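Support > Library Systems > Circulation > Ticket 227

Kit loans remain "In transit" after return at Drurkley branch

Reading time: 4 minutes

Status: Resolved, monitoring
Priority: 2
System: Okisside Circulation, branch client
Reported by: Drurkley Branch Library, circulation desk
Assigned to: Regional Library Systems Support

Initial report

The branch advises that activity kits returned at the Drurkley desk are not clearing from the borrower's account. The desk client shows the item as "In transit" with Drurkley as both origin and destination. Borrowers with the maximum number of kits on loan are then refused a further loan. Books and audiovisual items returned at the same desk are processed normally. The branch first noticed the fault in February, shortly after the kit collection was recatalogued.

Staff have been overriding the status manually. The branch was asked to stop doing so while the fault was under investigation, as each override writes a new transaction and obscures the original one.

Entry 1, 9:40 am

Desk client restarted and cache cleared. Test return of one kit: status "In transit" as reported. Test return of one paperback: status "Available". The same kit was discharged from the administrator console and cleared correctly. Permissions on the desk login were compared with those at two other branches and found to be identical.

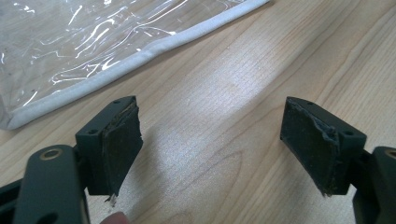

Network faults were ruled out at this point. The transaction log shows the desk client reaching the server without delay, and the return itself is recorded with the correct time and borrower number. The incorrect status is applied in a second transaction a moment later, under the service account used by Plidine, the courier module that manages items moving between branches.

Entry 2, 11:15 am

Plidine rule table exported and reviewed. The recataloguing project gave kits their own item type, KIT-A, to separate them from boxed games. The new type was added to the loan rules and the fines rules but was left out of the courier rules. Where Plidine finds no rule for an item type, it applies its default, under which every returned item is to be sent to its home branch. It does not check whether the item is already there.

The default was evidently written with the former central store in mind – every item then passed through one sorting room. It has not been reviewed since the store closed.

The matter was referred to Ambrosio, which holds the maintenance contract for the courier module, with a copy of the rule table and the relevant log extract. Ambrosio confirmed that the behaviour is as designed and recommended that a rule be added for KIT-A instead of altering the default.

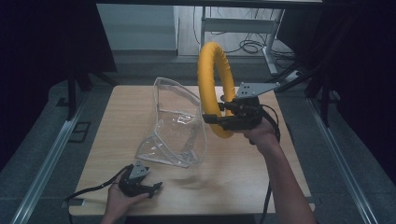 A rule for KIT-A was added in the test environment at 1:30 pm. Returns to the home branch now set the status to "Available". Returns at any other branch set the status to "In transit" with the correct destination, and a courier slip is printed. Holds were tested separately: a kit with a hold waiting at its home branch is trapped for that hold and the notice is queued.

Entry 3, 3:05 pm

Rule applied in production. The branch was asked to discharge 20 kits from the backlog and report the result. All but three cleared. The remaining three produced no transaction of any kind, which indicated a different cause, and the desk was asked to describe how they had been scanned. 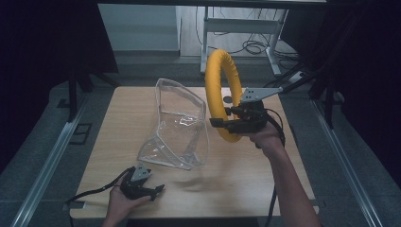
The three outstanding kits had never been discharged, as the scanner had not read their barcodes. Under the recataloguing project the label was moved from the outer tag to the contents card, and staff now scan through the packaging. With crumpled clear plastic such as the bag on the table, glare along the folds can fall across a label placed inside, and the desk client gives no audible warning when a scan fails. The branch has been asked to flatten the plastic over the label or remove the card before scanning, and to check that the title appears on screen before setting the kit aside. When this was done, all three were discharged at the first attempt.

Actions

Courier rule for KIT-A in production – complete.
Overrides made by the branch to be reconciled against the transaction log – in progress.
Blocks placed on borrower accounts in error to be lifted, and any resulting charges waived – complete.
Relabelling of kits with a barcode on the outer tag – referred to Collection Services for a decision.
Item type checklist to be amended so that courier rules are reviewed whenever a new type is created – assigned to Systems Support.

Other branches holding kits should see the corrected behaviour without any change to their desk clients. Branches that continue to see "In transit" on a kit held at its home branch are asked to quote this ticket number and to leave the status as found.

Contact Library Systems Support | © Regional Library Service | Back to top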